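Input Delay and Reversal Timing in a Two-Player Fighting Game

Final project report, Game Systems unit

Summary

This report covers the design and testing of Vosari, a small two-player fighting game built over one term. The project asked whether adding a fixed input delay to a local match changes how often players land a reversal, meaning an attack performed on the first possible frame after being knocked down. Three delay settings were tested. Reversal success fell at the longest setting, but the middle setting was hard to tell apart from no delay at all. The game, the replay files and the test scripts were handed in with this report on 22 May 2026.

1. Background

Online fighting games have to deal with the time it takes for one player's button press to reach the other player's machine. There are two common methods. In delay-based netcode, both machines hold every input for a fixed number of frames so that the remote input has time to arrive. In rollback netcode, the local input is applied at once, the remote input is guessed, and the game rewinds and replays a few frames if the guess was wrong.

Many rollback games still use a small fixed delay as well. A longer delay means fewer visible corrections, but the controls feel heavier. The setting is often left to the player, and the advice given in game menus is vague. We wanted to measure the cost of that delay separately from any network effects, so all matches were played on one machine with two wired controllers.
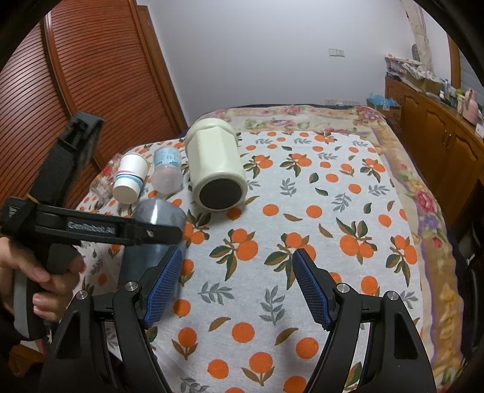

Darcy MacDonald, Oliwia Kaczorowski and Riku Yoshida
Supervisor: Braulio Tapia

2. The game

Vosari runs at a fixed 60 frames per second. The game logic is separate from the drawing code, and the full state of a match can be saved and restored in one call. That structure was chosen early, when we still planned to write our own rollback layer. The layer was dropped when it became clear the term was too short, but the save and restore calls stayed in and were used for replays.

The roster has two characters. Zirnari is a grappler with slow normals, a command throw and one armoured move. Tokarz is a mid-range fighter with a projectile and a rising strike that cannot be hit on its opening frames. Each character has a light, medium and heavy attack, each usable standing, crouching and in the air. There are no meters and no combo breakers. A third character was sketched but never animated, and was taken out of the build in November.

Attack data is kept in a plain text table with one row per move. The columns are start-up, active frames, recovery, damage, hit stun, block stun and push-back. Changing a value does not require a rebuild. This saved a great deal of time during balancing, although it also meant that two early test matches were played with mismatched tables and had to be thrown out.

Collision uses axis-aligned boxes only. Each animation frame lists its hurt boxes and hit boxes in whole numbers, and no floating-point values are used anywhere in the match state. Replays therefore produce the same result on every machine we tried, including the old lab computers.

3. Input handling

Inputs are read once per frame and placed in a queue. The delay setting controls how many frames an entry waits before it is passed to the match logic. Special moves are recognised by a small parser that looks back over the last 14 frames of processed input. The parser works on inputs after the delay has been applied, so the motion itself is no stricter at a high setting. Only the timing of the result changes.

There is a reversal buffer of 3 frames. If the last button of the motion is pressed within that window before the character can act, the move comes out on the first possible frame. Gilberto Ñahui, who marked our interim report, suggested testing without the buffer too. We tried it briefly and success was so low at every setting that the comparison was of little use.

4. Method

Players were recruited from the campus games club. All had played a fighting game before, though skill levels varied widely. Each pair played a set of matches at each of the three settings: none, short and long. The order was shuffled, and players were not told which setting was active. Both played Tokarz, whose rising strike is the only true reversal in the game.

Every match was saved as a replay. A script called Prisard stepped through each file and flagged every knockdown where the grounded player completed the rising strike motion. An attempt was marked as a success if the move came out on the first frame, and as late otherwise. Early presses that fell outside the buffer were placed in their own group. The script flagged 3,111 attempts in total.

5. Results

With no delay, most attempts succeeded, and misses were split fairly evenly between early and late. The short setting gave nearly the same picture. The gap between the two was smaller than the difference between one player's first and last match in a session, so we do not claim an effect.

At the long setting, success dropped for every pair and the misses were mostly late. Stronger players recovered part of the loss by their final match -- they had started pressing sooner -- but did not get back to their earlier level. Weaker players showed little change over the session.

6. Limits

The wake-up timing in Vosari is the same after every knockdown. Commercial games often vary it, which would make early pressing harder to learn. Using one character for the test also leaves out Zirnari's armoured move, where a late input can still be useful. Display lag was not measured. The same monitor was used for all sessions, so it should affect each setting equally, but it does add to the total delay a player feels.

7. Further work

The next step would be to add the rollback layer and repeat the test with simulated packet loss. The state code is ready for this, but the sound system is not: effects are triggered directly from the match logic and would play twice after a rewind. They need to be moved to an event list that can be compared before and after each correction.

Division of work

MacDonald wrote the match logic and the input queue. Kaczorowski drew and animated both characters and built the box editor. Yoshida wrote the analysis script and ran the sessions. All three worked on balancing and on this report.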